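Skikthorpe wipe-and-fold set: README

Status: usable, still being tidied. Last touched in May. If something below disagrees with the notes file in the same folder, trust the notes file.

What it is

Short recordings of ordinary table jobs. Spraying, wiping, folding a shirt, putting things back where they came from. Everyday stuff on everyday furniture. We wanted the boring middle of housework, the bits between "shirt in a heap" and "shirt in a drawer", and there wasn't much of it about that we could use.

455 clips in the release, 17 jobs. Clips are short, a few long ones in the folding section where the shirt won the argument.

Name comes from the place. Earlier drafts called it Temine, which is now only the name of the labelling scheme. Some file headers still say Temine at the top, ignore.

What's in the folder

clips, one sub-folder per job
notes, plain text, one line per clip
stills, pulled from the clips for quick looking
labels, Temine format, see further down
old, don't use, kept so that older links don't break

The jobs

Grouped loosely. The full list with numbers is in the notes.

Surfaces: spray and wipe, wipe only, wipe round an object without moving it, lift object then wipe then put back.
Clothes: fold shirt, unfold shirt, turn sleeve the right way out, button one button, smooth collar, pile two folded items.
Small things: pass a bottle across, put lid on, take lid off, clear to one side, clear to the edge.
Odd ones: write a note while somebody else clears, swap places at the table.

The last two are thin. Don't build anything on them.

Things used

Spray bottles. Refillable kind mostly, filled with water. Triggers get stiff, so you'll find clips with two or three pulls before anything comes out. Left in on purpose. Labels on bottles were never transcribed, so don't look for a field.

Cloths. Yellow ones and blue ones, cotton. Washed between batches, they shrink a bit, the early ones are bigger. Shows up if you're measuring anything off them.

Shirts. Long sleeves and short, plain and striped, two with missing buttons. Striped ones are easier to label as you can follow the stripe over a fold. Plain white on a white table is miserable, those clips are marked "hard" in the notes.

Tables. Round and square. Round ones cause trouble with the "clear to the edge" job: people don't agree where the edge counts as reached. Rule we settled on is in the labels section.

Clutter. Pens, phones, mugs, the usual. Not staged and not tidied away first. If a thing was on the table when the job began it stayed there unless the job was to shift it.

How the jobs were run

Person gets told the job in one sentence. No demo. They do it how they would at home. If they ask "how do you want it folded" the answer is however you fold it. So there are a lot of folds in here: in thirds, in half, the rolled kind, one that can only be called scrunching. All labelled as finished if the person said they were finished.

Wiping same. Some people spray the table, some spray the cloth. Both fine. Field is called spray_target, values table / cloth / none.

Other people are allowed in the room and allowed to get on with their own work. You'll see them writing, checking a screen, standing about. Only the person doing the job is labelled.
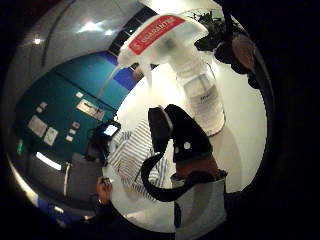
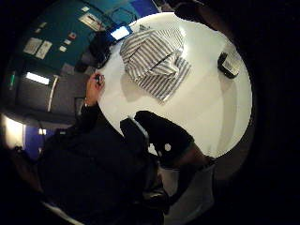
Labels

Each clip has a start, an end, a job name and a finish value. Finish is yes, no or partly. "Partly" got over-used in the first batch, Metwally's pass (second labelling firm) changed a lot of them to yes. Both versions kept, columns finish_a and finish_b. Use b.

Edge rule for round tables: an object counts as cleared to the edge when it's nearer the rim than the middle. Crude but people can agree on it.

Fold rule: start is first touch on the cloth, end is last touch, patting included. People pat a folded shirt a surprising amount.

Wipe rule: one wipe is one unbroken contact. Lift the cloth, new wipe. Going round in circles for ages is still one.

Empty fields mean not looked at. They don't mean none.

Size and layout

Roughly 3,000 label rows across the lot. One row per action so a single clip can have plenty. File names go job, batch, clip, with underscores. Batch 3 has hyphens instead, sorry, will be fixed, the loader copes with either.

Known problems

Batch 3 sound is missing. Wasn't needed but the field says yes.
A few bottle clips start after the trigger's already been pulled. Flagged "late".
Shirt sizes weren't written down in the first batch. We guessed afterwards and then deleted the guesses.
Left and right are the person's own left and right, not the viewer's. First batch had a mix, has been gone over, probaly one or two left.
Buttons job: the shirts with missing buttons should not have been used for this. They were.
Two clips share a number. Rename on your side if it bothers you, we can't without breaking the notes.

What it's no good for

Telling whether a table is clean. We never checked, only whether the wiping was over.
Timing how fast people fold. Nobody was asked to hurry and some were chatting.
Anything about who the people are. Please don't try.

Using it

Free for teaching and research. Say where you got it: "Skikthorpe wipe-and-fold set, Turkar" is enough. Not for resale. If you relabel any of it we would like a copy back, espescially the plain white shirts.

Corrections

Send clip name and what's wrong, one per line. No need to be polite about it. Fixes go in when there's a batch of them, and the notes file gets the change first.

Still to do

hyphens in batch 3
spray_target for the lift-then-wipe clips, half done
more square tables
a towel job, maybe a tea towel job as well
take "Temine" out of the headers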